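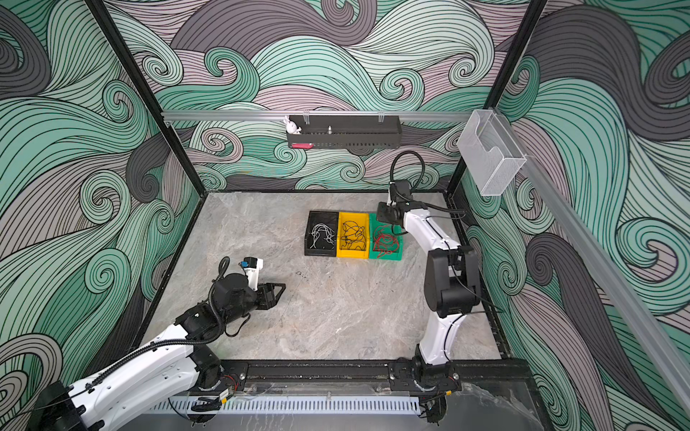
A robot that stops is a nuisance. A robot that carries on after it has lost track of what it is holding is a hazard, and I think we have been treating the second as a milder form of the first.

The fault I have in mind happened on our cable sorting job. The arm closed on a red cable, the controller logged a good grasp, and the arm lifted. A loop had caught under a bin lip. The motor current climbed and the controller, a Pruvex unit we had set up ourselves, read this as a heavier part and added force. It pulled for 525 milliseconds before it tripped. The limit we had written down was 500. When it did trip, it opened the gripper under load and the free end of the cable whipped back toward the front rail. Ryan Clegg had just stepped away from there. He was not hurt.

The report called it a near miss and closed it in a day. The fix was to lower the current limit and run the job again. It passed, and for most people that was the end of it.

I don't accept that. The current limit was never the real problem. We had told the machine that a closed gripper with something between its fingers is a success. With a box, that is close enough to true. With a cable it tells you very little. The fingers may have one strand out of a tangle, and the rest of the tangle may be hooked around something else.

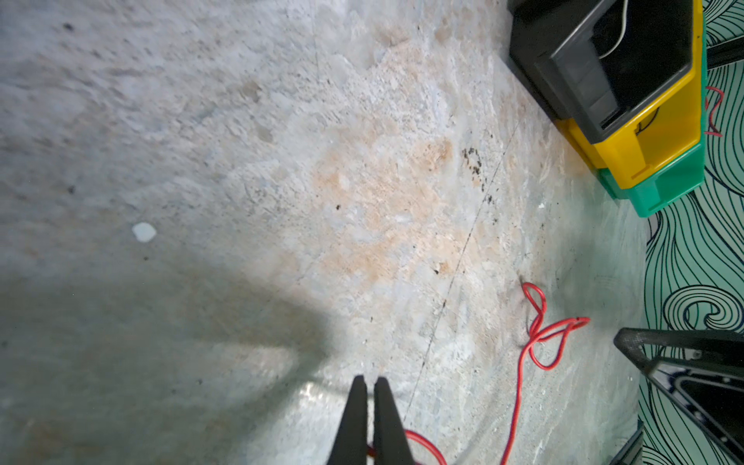

Uzor Automation Safety Group

Consider what a wrist camera has to work with when red cable lies in a tangled loop on a stained concrete floor, with one strand running behind the fingers. I have looked at plenty of views like that and I can't always say which end belongs to which strand. Folasade Danladi, who wrote our grasp check, can't either. The software gave a confidence score of 78 and went ahead, and we had let it.

Fadi Nseir argues that slower lifts would cost too much time. He has a point. His figures show 2 extra seconds on every pick, and over a shift that adds up. But the time is only lost if you believe the faster number was ever safe – and we had no evidence for that beyond the fact that nothing had gone wrong yet.

What I would like to see is simple. Lift a short way, stop, and check whether the load is still rising. If it is, lower the cable and hold it. Do not open the gripper under tension. Then call a person over. Ngozi Adeyemi tried this sequence on the Tistov arm and it took her an afternoon to write.

I would also change how we close reports. A passing rerun shows that the fault did not happen that time. It should not be enough to sign off on by itself. The review in August is the place to settle this, and until then I would keep the front rail off limits whenever an arm is handling cable.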